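Bench notebook, two-arm cell
November 24, 2022
Present: S. Van Dusen (writing), D. Lindgren. L. Wojcik on the phone for the last part.

Task under test is fruit bagging, right-hand basket to zipper bag in the middle of the table. Bag starts flat. Teleop only this week, no policy running. The question from Kerekes was whether we can quote them a date for unattended grocery packing. Short answer is no, with notes below so that I don't have to work it out again in September.

Settings carried over from the Nornen trials: grip force limit at 31 percent, speed cap unchanged. Log counter stood at 3,397 when we started.

Picking. Grapes are the worst item in the set. The bunch is wide for the jaws and the stems snag on whatever is next to them. Darnell comes in from above with the fingers open wide and closes slowly at the stem end. That works better than going for the middle of the bunch, where the fingers ride up over the berries. The loose round fruit roll when touched off center. Best approach so far is to push them against the basket wall first and close there.

Bag. All the time goes here. Film has no stiffness, and the opening shuts again as soon as one side is let go. Left arm has to hold one edge while the right arm does everything else, so there is no second hand free for the basket. A person would use a thumb and two fingers of the same hand to spread the mouth. We have two flat fingers per arm and no thumb -- I don't see a way around that with the current jaws.

Also glare. Wrinkled film throws bright spots all over the wrist view, and the edge we want is hard to pick out. The colored zipper is the only thing on the bag that reads well. Printed packaging may help for the same reason, to be tried.
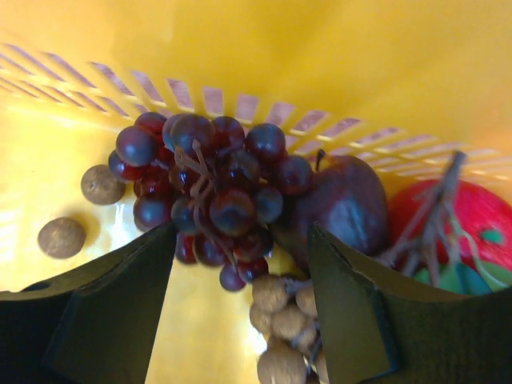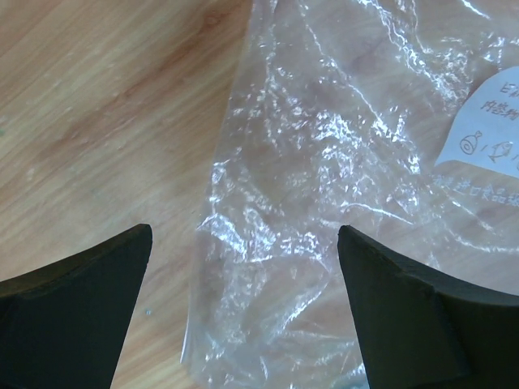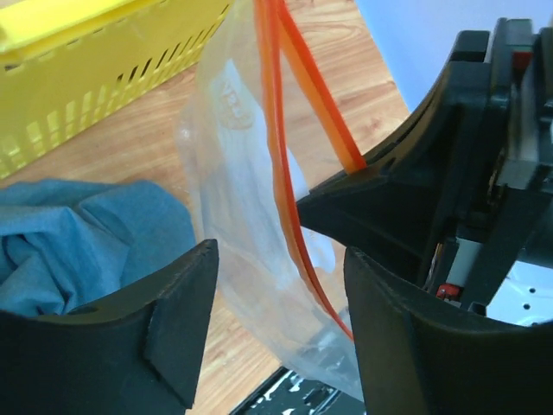
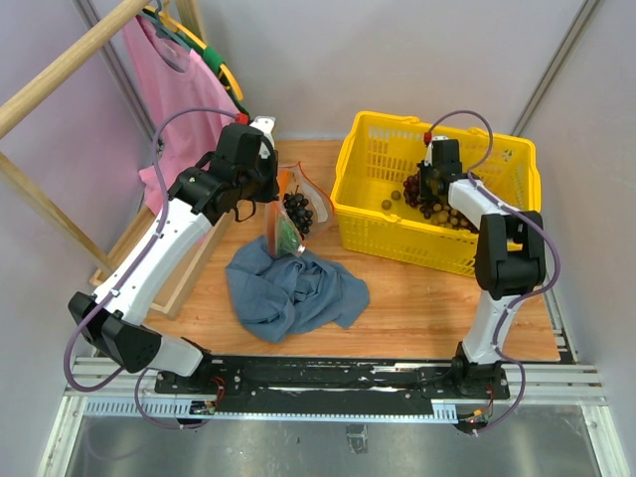

Fruit bagging, wrist and fixed views. Not in time order.

Runs: 15 attempts at the full sequence, 7 closed to the end of the zipper. I counted a run as failed if the operator had to regrasp the bag more than twice. Verna counts differently in her sheet (any regrasp fails), so don't merge the two.

Compared with shirt hanging on the same table: hanging is slower per item but steadier. Once the hanger is in the collar the shirt mostly behaves. The bag is never in the same shape twice.

Lucinda asked whether a rigid bag holder would count as cheating. My view is no, if the customer can have one too. Cor has a wire stand drawn up for the Bover job that could be cut down. Darnell would sooner change the finger pads first and leave the fixture alone. We did not settle it.

To do
-- softer pads on left gripper, repeat grapes only
-- ask Cor for the stand drawing
-- lower the overhead light one step and compare wrist views
-- reply to Kerekes: supervised packing possible, unattended not yet, no date given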